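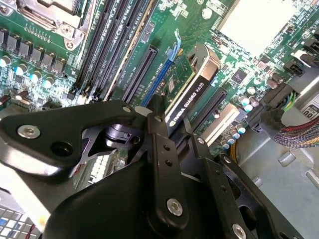

# Speaker Notes: Extending the Life of Desktop Workstations

Duarte Macedo, Equipment Services, Meireles
Staff briefing, December 18, 2024

## Opening (two minutes)

Good morning, and thank you for attending. The subject of this briefing is the internal inspection of desktop workstations before they are reassigned, sold or retired. The procedure takes effect in May and applies to all three Meireles sites.

State the scope early. Laptops are excluded. Servers remain under the existing agreement with Drokus.

## Why we are changing the procedure

Our register lists 2,722 desktop workstations. Under the current rules a machine is retired on age alone, and the case is seldom opened. In the trial conducted with Onau, 100 machines marked for disposal were opened and inspected. Of these, 39 were returned to service after cleaning, new memory or a replacement drive.

*Pause for the slide to change.*

Do not present the trial as a forecast. The machines came from a single building and were of similar age.

## What the inspector looks at

Most of this section concerns the motherboard. Ask how many of those present have opened a case in the past year, then proceed in the order used on the inspection sheet.

**Capacitors.** The tops of electrolytic capacitors should be flat. A domed top or any residue at the base is recorded as a fault, and the board is not reused. Inspectors should look closely at the capacitors near the processor, beside the power chokes, where dust often hides the base.

**Processor bracket.** The latch should be fully closed. Inspectors do not open it unless the processor is to be replaced.

**Memory slots.** Record which slots are filled and which are free. Labels printed on the board beside the slots are to be copied exactly as they appear - several of last year's orders were wrong for want of this step.

**Expansion slots.** Check the contacts in any empty slot for dust. Where a slot has a plastic retention latch, release the latch before lifting the card. Broken latches were the most common damage caused by our own staff during the trial.

**Graphics card.** Low-profile cards are to be kept with their brackets. They are difficult to match later, and the small form factor desktops in the branch offices depend on them.

*If time is short, omit the processor bracket and refer to the handout.*

## Handling

Power is disconnected at the wall and the wrist strap is worn before the side panel comes off. Loose screws go in the tray, never on the board. Boards are held by the edges.

The bench supplies ordered through Fatutance include straps, trays and soft brushes. Canned air is permitted only in the ventilated room.

## Records

Each inspection produces one sheet, entered in the register on the same day. The serial number is taken from the case. A machine without a completed sheet may not leave the storeroom - this applies to disposals as well as reassignments.

## Questions likely to be raised

- **Staff time.** No new positions are planned. Sites may spread the work across the quarter.
- **Warranty.** Machines still under warranty are not opened. They go back to the supplier.
- **Data.** Drives are removed and handled under the separate erasure policy, which has not changed.
- **Training.** Two sessions per site will be held before May. Sign-up is through the site manager.

Handouts are on the table by the door. Collect the signed attendance list before leaving the room.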